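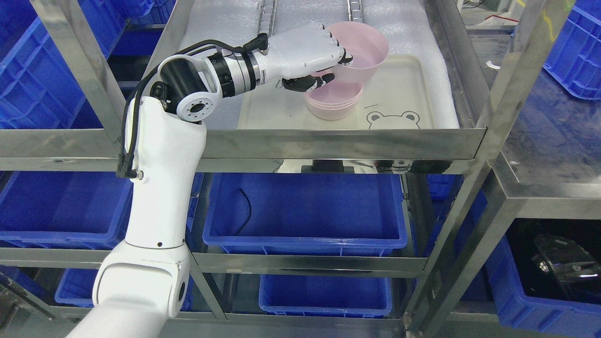 Pink plastic bowl, top shelf, stainless unit.

Thread: Rust spots on stainless shelving

undard_mohsin
We have a stainless shelving unit in a prep room at Lorente. Orange specks have appeared on the underside of the lower shelf, mostly near the welds. It gets wiped daily with diluted bleach. Is the steel faulty or is it the cleaning?

koleo22
Cleaning. Chloride attacks the surface layer. Stop the bleach, use a neutral detergent, rinse with plain water and dry with a cloth.

E. Palacios
Not necessarily. Specks at the welds suggest the heat tint was never removed at the factory. Bleach makes it worse but a properly finished weld will stand a fair amount of it. What grade is it?

undard_mohsin
Paperwork says 430. Supplier is Jamness, order 2725 if anyone else bought from that batch.

koleo22
430 has no nickel to speak of. I would not put it in a room that gets bleached, welds or no welds.

E. Palacios
Agreed on the grade, but we have had 430 racks for 6 years without a mark on them. The difference is that ours are rinsed. Try a citric acid cleaner on the specks, leave it on for the time given on the label, rinse twice. Do not use steel wool — it leaves iron behind and you will be back in a month.

koleo22
A nylon pad is fine, along the grain. If it pits again after that, replace the shelf with 304.

undard_mohsin
Thanks both. Bleach stopped, citric cleaner ordered. Will check the welds again in September and post what I find.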